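Search the archive
Search Advanced Go

Grorkow Simulation Users list
Posted 2023-04-04 by the Mellstead evaluation group

Re: Variance in the randomized layout results

The Saliba team wrote:

> We have read the February note on randomized object placement with
> interest. Two points are unclear to us. First, were the 400 training
> layouts and the 77 held-out layouts drawn from the same generator?
> Second, does a trial count as a success if the object reaches the
> correct crate but another item has been displaced on the way?
> Our own runs with Varnomel show a wider spread between seeds than
> the note reports, and we would like to compare on equal terms.

Thank you for these questions. The note should have been clearer on both.

The training and held-out layouts come from the same generator, with separate seeds. The object set is fixed: mugs, a plate, a bowl, a banana, bottles, two crates and several smaller items. Only positions and orientations change. The results therefore say nothing about unfamiliar objects, and we ask that they not be cited in that sense.

On the second point, displacement of other items was not penalized in the February figures. We have since rescored all held-out trials under a stricter rule, in which any contact that moves a second object is a failure. Under this rule 13 of the 77 layouts change from success to failure. Most of these involve the small items, where the policy tends to approach low and from the side.

The difference between seeds is harder to account for. Our policies were trained with 200 demonstrations each, and the seed controlled both the layout order and the network weights. If your Varnomel runs vary only one of these, the two spreads should not be compared directly – we would be glad to repeat our runs under your settings.

The default layout, from which the generator starts, is attached to this message. Groups wishing to reproduce the results should confirm that their scene loads in the same arrangement before any randomization is applied.
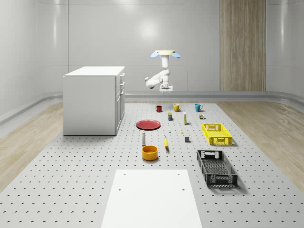
The rescored results will be placed in the shared directory together with the seed list and the revised scoring script. Comments on the stricter rule are welcome on this list – particularly from groups that already apply a similar one.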